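WOOD AS A MATERIAL
Handout 4: Moisture movement in edge-glued panels
Revised 2021-04-07

Read this before the lab session. The symbols match those in Handout 3. Corrections to the shrinkage exercise are included.

4.1 Where the water is

Water is held in wood in two ways. Free water fills the cell cavities. Bound water is held in the cell walls, attached by hydrogen bonds to the hydroxyl groups of cellulose and hemicellulose. Drying removes the free water first, and over that range the dimensions of the piece stay nearly constant. The moisture content at which the cavities are empty and the walls are still saturated is the fiber saturation point, written MCf. Below MCf the walls lose water, and the wood shrinks.

Moisture content is defined on the oven-dry mass:

MC = (mass wet – mass dry) / mass dry

The value can exceed 100 percent. Students who divide by the wet mass get a smaller number and should lose the mark.

4.2 Equilibrium moisture content

A piece left long enough in air of constant temperature and relative humidity comes to an equilibrium moisture content (EMC). Relative humidity is the dominant variable indoors, and temperature has a small effect. The curve of EMC against relative humidity is S-shaped and shows hysteresis: wood that reached a given humidity by drying holds slightly more water than wood that reached it by wetting. For design work in this course the two branches are averaged.

In a heated building with no humidification, January is normally the dry end of the cycle. Outdoor air is cold and holds little water, and warming it lowers the relative humidity further. A panel glued in a humid shop and delivered in January will shrink in the customer's building even if the workmanship is sound.

4.3 Directional behavior

Three directions are distinguished: longitudinal (along the grain), radial (across the growth rings) and tangential (along the rings). Longitudinal movement is very small and is neglected in most calculations. Tangential movement is the largest. For sugar maple it is close to double the radial value.

The difference comes from several sources. The rays run radially and restrain movement in that direction. Latewood bands are denser and shrink more, and in the tangential direction they force the earlywood to follow. Microfibril angle in the radial walls is disturbed by pits. The relative weight of these is still argued over.

4.4 The edge-glued panel

A butcher-block or strip panel is built from narrow pieces glued along their long edges, with the grain of every strip parallel. Across the strips, the panel moves as the sum of its parts. Glue lines are thin and contribute nothing useful to the total. Along the strips, it is close to stable.

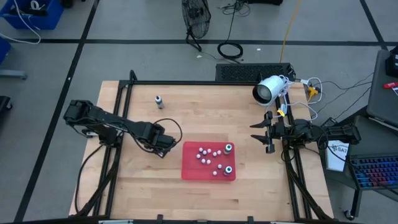
Bindu Rajan objected in last year's session that if each strip is narrow, each strip moves very little, so a panel of many narrow strips ought to move less than one of few wide boards. The first half of the objection is correct. The second half does not follow, as the movements add. With the same species, same ring orientation and same total width, the total movement is the same for any strip width. What narrow strips do reduce is cupping. A wide flat-sawn board cups as one arc. Narrow strips with mixed ring orientation cup as short arcs that partly cancel, and the surface stays closer to flat.

Rajan's second point was that shops often turn strips on edge so that the face of the panel shows quarter-sawn grain. This does change the total, because the width of the panel is then measured in the radial direction.

4.5 Calculation

For changes between ordinary indoor values the linear form is adequate:

change in width = W × C × (change in MC)

where W is the initial width, C is the dimensional change coefficient for the species and direction, and the change in MC is in percentage points. For sugar maple use C = 0.00353 tangential and C = 0.00165 radial. These hold only well below MCf.

Worked example. A fixed maple counter at the Zieliński bakery measures 2478 mm along the grain and 2142 mm across it. The moisture content falls by 3 percentage points.

Flat-sawn throughout: 2142 × 0.00353 × 3 = 22.7 mm
Quarter-sawn throughout: 2142 × 0.00165 × 3 = 10.6 mm
Along the grain: below 0.5 mm, neglected

A panel of mixed strips lies between the first two results. Use the tangential figure for clearances unless the ring orientation has been inspected. Quote the answer to one decimal place. The coefficients do not justify more.

4.6 Finishes

A surface finish slows the exchange of water vapor. It does not alter the EMC. Over a single humid weekend a film finish can keep a panel almost unchanged, and over a season the finished and bare panels arrive at similar values.

Penetrating oils are weak vapor barriers. Film-forming finishes (polyurethane, shellac, lacquer) are better, and paraffin wax in a thick coat is better again, though it has no use on a working surface. Moisture-excluding effectiveness is tested by moving coated blocks from dry to humid air and weighing them, and the result depends heavily on the number of coats and on the length of the exposure.
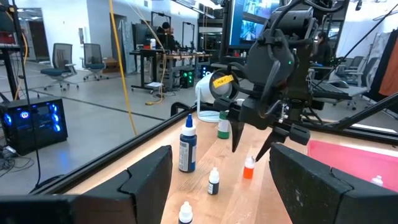 The more common fault is unequal finishing. If the top face receives three coats and the underside none, the underside responds first to any change in humidity. In dry air the underside shrinks ahead of the top and the panel crowns. In humid air it swells first and the edges lift. Both faces and all end grain should receive the same schedule. End grain takes up water many times faster than side grain and needs the most attention.

4.7 Attachment to a base

A metal base does not respond to humidity. Its thermal movement over indoor temperatures is small beside the moisture movement of a wide panel. The fastening must therefore let the wood slide across the grain while holding it down.

Accepted methods:
Slotted holes in the base, slot axis across the grain, with a washer under the screw head
Figure-eight fasteners, set so that they can pivot
Z-clips in a continuous groove
Threaded inserts in the wood with oversize holes in the metal

Fix the panel rigidly along one line only. If that line is the center, each edge moves by half the calculated total. If it is the back edge, the front edge takes all of it. A screw tightened hard against a slot behaves as a fixed screw – tighten, then back off slightly. 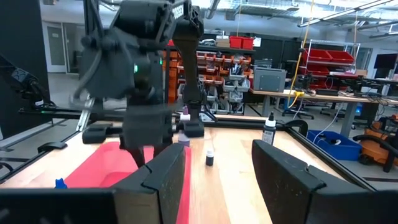

Photo: Susley

Rigid fastening at both edges produces one of two failures. On drying, the panel is put in tension across the grain, where wood is weak, and it splits or a glue line opens at the end. On wetting it is put in compression, and the cells along the constrained edges crush. Crushed wood does not recover its original width, so the next dry period opens a gap. This is called compression set. It is often misread as a glue failure.

4.8 Exercises

1. Repeat the worked example for a center-fixed panel and give the slot length needed at each edge. Allow for movement in both directions.
2. A sample weighs 20 percent more than its oven-dry mass. State its MC.
3. Explain why breadboard ends are glued only over a short length.

Answers go in the course folder by the next lab.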